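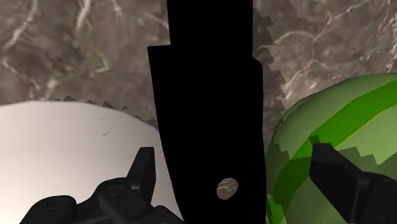
# Gripper work in Cleltstead: the season of the broken bowl

Welcome in, and pull up a chair, because I tend to go on a bit once I get started. This page belongs with our other gallery pages from the Cleltstead workshop, but it has more reading in it than the rest. People who visited us in the summer kept asking about the bowl, and I kept telling it in a slightly different order every time, so Roswitha Fuchs suggested (kindly, but more than once) that I write it down properly and put it next to the simulation work where it belongs.

The short version is that our software told us it was picking up small things when it was sometimes leaning on big ones, and we believed it for longer than we should have. One ceramic bowl was lost. Roswitha got a very small scratch on her forearm and a cup of tea. It could have been worse, and that is why the whole thing got a report, a new rule for the bench, and now a page.

*Simulated tabletop, small-object grasping. Two black gripper fingers with a little gray stone between them, a large white object to the left and a striped green one crowding in from the right, on a veined brown-gray surface.*

## What we were doing

The job was to pick up little things that sit close to big things. That sounds dull until you try it! A pebble on a bare table is easy work for almost any gripper, but put it in the gap between a bowl and a melon and suddenly the fingers have nowhere polite to go. We do the early practice in Strebel, our own simulator, which was started by a student years ago and has been patched by everybody since. Once a batch looks good there, we move to the Kivero arm on the real bench, with the Nasto controller running the fingers.

I am very fond of Strebel. It is slow, it has moods, and its idea of a stone tabletop is fancier than any table I will ever own. But it lets us try foolish things all night without anyone having to sweep up afterward, and over the years I have come to trust it the way you trust an old car. You know which noises matter. Or you think you do.

## The batch

The batch in question had 609 runs in it, each with the objects set down a little differently. The numbers came back looking lovely. I remember printing the summary and carrying it over to Roswitha's desk, feeling rather proud, and she said it was the nicest one we'd had since November. We planned the bench trial that same afternoon.

Neither of us sat and watched the runs. We looked through a handful from the top of the list, and they were fine, and that was enough for us.

The check that decides whether a grasp worked was a simple one, and I should know, as I wrote it. The fingers are told to close. If they close all the way, there is nothing between them and the run is a miss. If they stop early, something must be holding them apart, so the run is a success. I had tested it with a block, a bolt, and a wooden egg, on a table with nothing else nearby, and it had never once been wrong.

You may be ahead of me already. In a crowded spot, a finger can stop early for a different reason. It can run up against the side of the large thing next door and stay there, pushing. The width reading says "not closed," the check says "well done," and the little object sits exactly where it was before.

## On the bench

We set up with a ceramic bowl from the kitchen cupboard and a small melon, with a pebble from the parking lot as the thing to be picked up. The first few tries went well. Then, on one try, the left finger came down just inside the rim of the bowl and the other one just outside it. The fingers closed on the rim. The Nasto controller noticed that they had stopped early, passed that along as a good grasp, and the Kivero arm did what it does after a good grasp, which is lift and swing over to the tray.

The bowl went along for most of the trip. It slipped near the top of the swing, hit the edge of the bench, and broke. A piece came over the low screen on the near side, and that's the piece that caught Roswitha.

I would love to say I hit the stop button at once. I was standing at the far end with the notebook, and the button was on the other side of the bench, behind the melon box. By the time I'd walked around, the arm had finished its move, opened its fingers over the tray, and logged a success. That log line is still taped up over my desk.

## What we found afterward

We went back to the batch and watched every run, start to finish. It took us 2 days, with the blinds down and a large tin of cookies. Of the runs marked as successes, 28 were nothing of the kind. In most of those, one finger was braced against a neighbor and the target hadn't been moved at all. In a few, the target had been nudged along the table and lost.

Strebel had computed all of it correctly, I should say. The contact was in the records, with the name of the object being touched written right beside it. The simulator knew perfectly well it was pressing on the wrong thing, and my check didn't ask. I had blamed the simulator out loud, in front of visitors, so I'd like to have the correction here where visitors can read it.

There was a second fault underneath the first one, and Roswitha found that. The force setting on the Nasto had been left at the value we use for metal parts. With the gentler setting, the fingers would probably have slid off the rim before the arm got going. We can't be sure of that, and we decided not to spend more bowls on finding out.

## What changed

For anyone who runs a similar bench and would like the practical part without the storytelling:

- A grasp counts only when both fingers are touching the target and nothing else, and the target has risen with the fingers. In Strebel we read this from the contact records.
- On the real arm there are no such records, so the Kivero now makes a short, slow lift and waits. If the weight on the wrist is wrong for the object, it sets everything back down.
- The force setting is part of the task file. It used to live on a sticky note.
- There are 2 stop buttons, one at each end of the bench, and no boxes are allowed in front of either.
- The low screen has been replaced with a tall one. Safety glasses and long sleeves are worn even for "just one quick try."
- Bowls and cups for bench work are plastic until a task has had a full week without a false success.

The slow lift costs us time on each pick, and there was some grumbling about that (a good deal of it mine). I've stopped minding. It gives you a moment to look at what the fingers have got hold of, and I do look now.

We also changed how we go through a batch. One of us picks runs from all over the list, including the very boring middle, and watches them with the result column covered up. You say what you think happened and then you uncover the answer. It's surprisingly good fun with two people, and it has already turned up a different mistake in the way Strebel scores a dropped object, which I'll save for another page.

## Thanks, and a few small notes

Thank you to Roswitha, for her patience, for the force setting, and for being far more cheerful about her arm than I was. Thank you also to everyone who wrote in after the open house offering us bowls – we have plenty now, really, and the cupboard door no longer shuts.

If you'd like the incident report, ask at the workshop desk and we'll send you a copy. It has the full timeline and the old and new versions of the grasp check side by side. Please don't reuse the old one, even for a bare table. It will work beautifully right up until somebody sets a coffee mug down next to your part.

Nadja Prantl, Cleltstead
Page last updated 24 August 2022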